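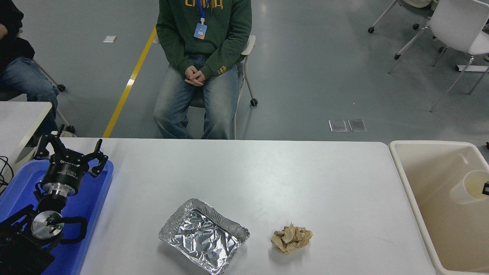 Why does a mesh Wi-Fi system slow down when another node is added?

Each extra node shares airtime with the ones already running. If the nodes talk to each other over the same radio channel that serves phones and laptops, every packet that crosses a wireless hop has to be sent twice, and the usable throughput falls at each hop.

That is the short version. The longer one has occupied Jacqueline Langlois for most of the past year. Langlois designs home and small-office networks at Cattaneo, a consultancy whose customers mostly call after they have bought a second or third mesh kit and found the upstairs bedroom no faster than before.

Her reference case is a two-storey brick house in Dundholm, wired for a fibre service rated at 1,000 megabits per second. The owner had installed 4 Medholm mesh units, one at the modem and the others spread along a hallway, up the stairs and into a converted garage. A laptop plugged into the first unit got close to the full line rate. The same laptop in the garage, three wireless hops away, struggled to hold a video call in the evening.

The Medholm units are dual-band. They have one 2.4 GHz radio and one 5 GHz radio, and the latter carries both client traffic and the backhaul between nodes. By default all of the units sit on a single 5 GHz channel, and only one can transmit cleanly at a time if they are within range of one another. In a hallway they usually are.

Langlois logged the radio for a full evening and counted 1,148 roaming events. Most belonged to a television and a tablet, each sitting at a point where two nodes presented nearly equal signal strength. Neither device had moved. Both were switching back and forth, and each switch cost a brief interruption while the client reauthenticated.

“People read the signal bars and conclude they need more signal,” she says. “The bars in that house were full in every room. What they were short of was airtime.”

The first change was to remove a node. The unit on the stairs overlapped heavily with the one in the hallway and added a hop to the garage path. With it gone, the garage unit was moved nearer the house-side wall and associated directly with the hallway.

The second was transmit power. Medholm's firmware ships with both radios at maximum, a common default on consumer equipment. Langlois dropped the 2.4 GHz radios to the lowest setting and the 5 GHz radios to medium. This shrank the overlap between cells and gave clients a clearer reason to pick one node and stay there.

The third was channel width. The units had been set to 160 MHz, a width that gives impressive figures on the box but occupies a large part of the band and picks up whatever the neighbours are doing. At 80 MHz the peak rate beside the router fell and the rate in the far rooms became steadier.

The remaining fix was cable. A run of Category 6 through the roof space to the garage took the backhaul off the air for that node altogether. Where cable is impractical, Langlois will use existing coaxial outlets with a pair of adapters, or a tri-band system such as the Dradodau, which reserves its second 5 GHz radio for traffic between nodes. She regards powerline adapters as a last resort in older houses, where performance varies with the wiring and with whatever else is on the circuit.

Medholm plans a firmware release in September that will let owners assign a separate backhaul channel on its newer models. The dual-band units are not on the list.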